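Kitchen > Storage > Bread Baskets

Reviews / Tabletop

By Riku Iwasaki, September

Mimosari woven bread basket, the dark brown one. Had it 8 weeks, used most mornings. Short version: good basket, slightly too dark, buy the liner.

Weave is tight on the bottom, more open on the sides. Crumbs mostly stay in. Rim feels solid, no loose ends yet. Wipes clean with a damp cloth, dries overnite. Holds breakfast for four, maybe five if nobody wants a bagel.

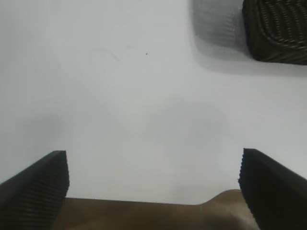
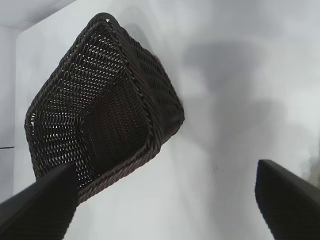
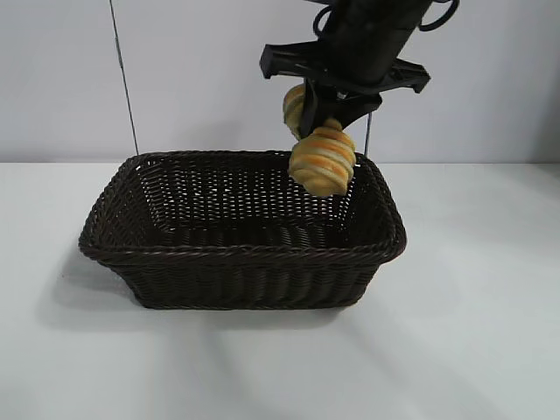
Does it need a liner? For toast, no. For anything buttery get one, the grease gets in the weave and you'll be at it with a toothbrush. The Fortin cotton one fits fine.

Compared it with the Plarnilik round. Thats cheaper but it wobbles, and baguettes stick out. At 30 dollars the Mimosari is fair. Wouldn't pay 60.

Four stars. Would like a lighter color.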